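Personal Finance for Renters and First-Time Owners
Handout 4: Paying for repairs, and what borrowing does to the price
Instructor: Aarti Bhatia. Office hours at 2, Kakside building, second floor.

Bring a calculator. Your phone counts as one until it starts buzzing.

Where we left off

Last session we sorted the household budget into bills that come every month and bills that come whenever they please. Most of you did well on the first kind. The second kind got a single line on several worksheets, labeled "misc," with 11 dollars in it. I admire the confidence.

A house doesn't read your budget. The water heater goes in August, the roof goes in the rain, and the plumber charges for looking at it. So tonight we talk about the repair fund, and then about the loans people take out when the repair fund turns out to be a jar.

The repair fund

Keep it in a separate account with its own name on it. Luminița Lazăr, who taught this course before me, called hers "Do Not." It should be easy enough to reach in a day or two and dull enough that you forget it between emergencies.

Start with the size of your insurance deductible, if you own, or one month's rent, if you don't. Fill it on payday by automatic transfer. Seventy dollars a month is a fair beginning, and it is 840 by the end of the year. If you use some, start filling it again the next month. That is what it was for, so please skip the guilt. 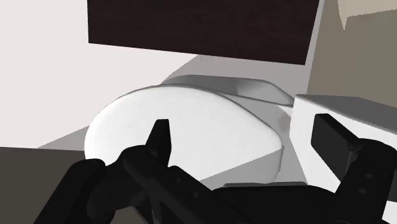

Small fixtures are where borrowing gets silly. A store offers monthly payments on something you could pay for with a few months of patience, and the payment is so small that you stop seeing the price. Take a toilet, plain white with a lid that closes, nothing you would show to guests on purpose. Write down the price, the installation, the disposal of the old one, and then the total of all the payments. The gap between the cash price and that last number is what the financing costs, and you should be able to say it out loud before you sign.

Terms you need

Principal: what you borrowed.
Interest: what the lender charges you for the use of it.
APR: the yearly cost of the loan, with certain fees counted in. Compare loans by this, over the same length of time.
Deferred interest: no interest if you pay it all off by the deadline. Miss the deadline and you may owe interest back to the first day. Read that sentence twice.
Secured loan: backed by something you own. If the something is your house, think of the new countertop accordingly.

Worked problem

Trikthorpe Home Supply (mine, don't look for it) sells a job for 510 dollars cash, or ten payments of 51 with a 70-dollar setup fee. The flyer says zero interest. What does the plan cost you over cash, and on which page of the flyer would you expect to find the fee?

Paula Sârbu's group answered the second half first and got it right.

For next time

Read the Olteanu chapter on credit unions, skipping the part on business accounts. Bring one real financing offer, with your name and account number blacked out. Junk mail is fine and you all have plenty.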